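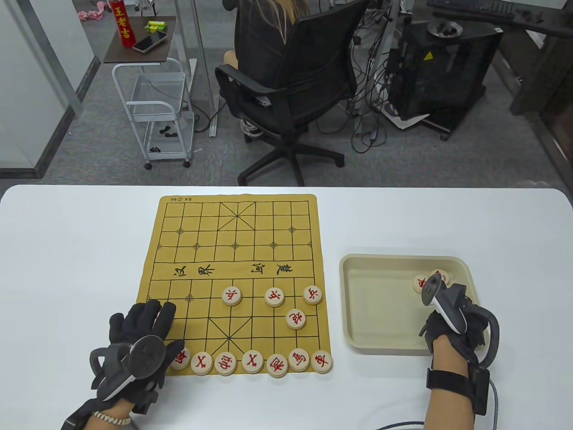
Product notes: the Skallbridge hand-tracking kit

The Skallbridge kit from Boychuk went on general offer on Feb 14, 2018, after a closed trial with 11 sites that began in September. It records two-handed table work for training robot arms. Readers who used the older Rornska harness will find the software familiar and the hardware mostly new.

The kit puts a handheld controller on each gloved hand, which leaves the fingers free. Gloves are black fabric and come in three sizes. The wrist strap closes with hook and loop, and the cable should run back along the forearm with enough slack to reach the far side of the work.

Xiangqi was used as the test task. The discs are small, round and close together along the back row, and each has to end up on a crossing of two printed lines, so a placing error is easy to judge by eye. Moving pieces between the board and a shallow tray adds a second height and a rim to clear.
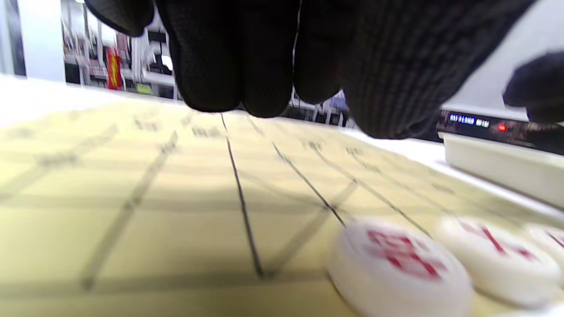
Grip style matters more than speed. Operators are asked to bring the fingertips together above the piece, come down straight and open the hand only once the disc is flat on the board. Sliding a piece into position gives a poor recording, as the contact point is hidden under the palm. Thérèse Cormier, who wrote the operator guide, recommends sessions of 12 minutes with a break between them. Over longer runs her operators began to rest the wrist on the table edge and the tracks drifted.

Calibration takes nearly 8 minutes for a new user and must be repeated if a strap is moved. The export tool writes one file per hand on a shared clock. Files open in Destitz without conversion, although left and right are still swapped in the preview window. Boychuk lists this as a known fault.

The standard kit includes both hand mounts, one pair of gloves, straps, cables and a printed guide. Spare gloves are order code 74. Controllers are sold separately.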